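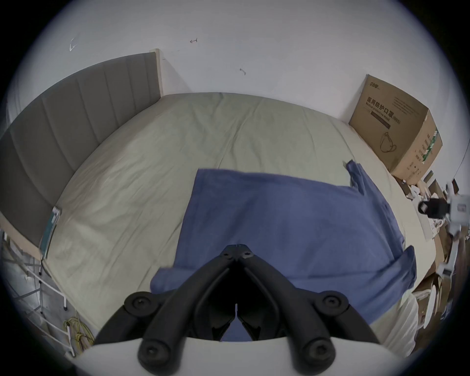 Blue cloth, spread out on the bed.

Drindix on special aircraft, armor math and the Surnport mission
Nov 10, 2024

Quick one. Got the lead plane designer at Drindix on a call between builds, and the call dropped twice, so some of this is stitched together from notes. The designer asked to go by job title only. Fine by me.

The game is Sokol. Arcade flight combat, 54 planes in the hangar, and the next update adds the one everybody keeps asking for: the Drillard, a twin-engine heavy fighter that was in the files at launch and then vanished before the first patch.

So where did it go?

"We pulled it. It was too good and also kind of boring, which is a bad combo. You'd fly straight at a bomber group, hold the trigger, fly out the other side. Testers picked it every single time and then told us in the survey that they didn't like it."

The old version had 600 armor. For comparison, most mid-tier fighters in Sokol sit way under that, and the bombers aren't much higher. The new one drops to a lower number that the designer wouldn't give me, but it keeps the heavy nose guns.

"The guns are the plane. If you take the guns away you've got a slow thing with two tails. So we left them alone and made you pay for it in the turn."

How bad is the turn? "Bad. You'll hate it for three missions." And after that? "After that you stop turning and start climbing, and that's how we want it flown."

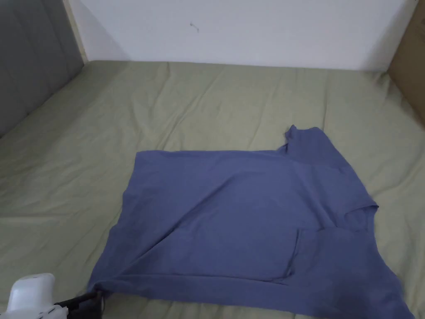

Skins, and the unlock question

There are 130 skins in the game right now. The Drillard ships with four, one bare metal, two camo, and one red-nosed ace scheme that you only get by finishing Surnport on hard without a wingman.

I said that sounds mean. Long pause.

"It's a paint job. It doesn't change the stats. I think people should be able to have one thing that's hard to get." Then, a bit later, going back to it: "We did talk about putting it in the shop. I'm glad we didn't. Some folks on the team still think I'm wrong and they may be right, we'll see what players say."

No gameplay bonus on any skin, and that isn't changing. I asked twice.

Surnport

If you haven't got that far: harbor map, night, searchlights, flak on both piers, convoy comes in late. It's the mission most players quit on. The forum thread complaining about it has 1662 replies and the designer has read, quote, "all of them, over one very bad weekend."

What's changing is the flak. It used to start the second you crossed the breakwater. Now theres a short gap before the first burst, and the east pier guns can be knocked out for good instead of coming back when the convoy shows up.

"The respawning guns were a bug, by the way. We shipped it, people assumed it was on purpose, and we were too embarassed to say anything until the fix was ready."

Checkpoint before the convoy? Yes. Normal and easy only.

Other stuff, fast

Cockpit view for the Drillard: yes, finished. Rear view mirror works.

Stick support: better dead zone settings, saved per plane.

Co-op: still two players. Four was tried. "The harbor turned into soup."

Old saves: they carry over. If you had the Drillard unlocked at launch you get it back right away, no repeat missions.

Next plane after this one? Wouldn't say. A floatplane, I think, going by how fast the subject got changed when I brought up water landings.

The update is set for March on PC, consoles after that, no date yet. Then the call dropped a third time and we left it there.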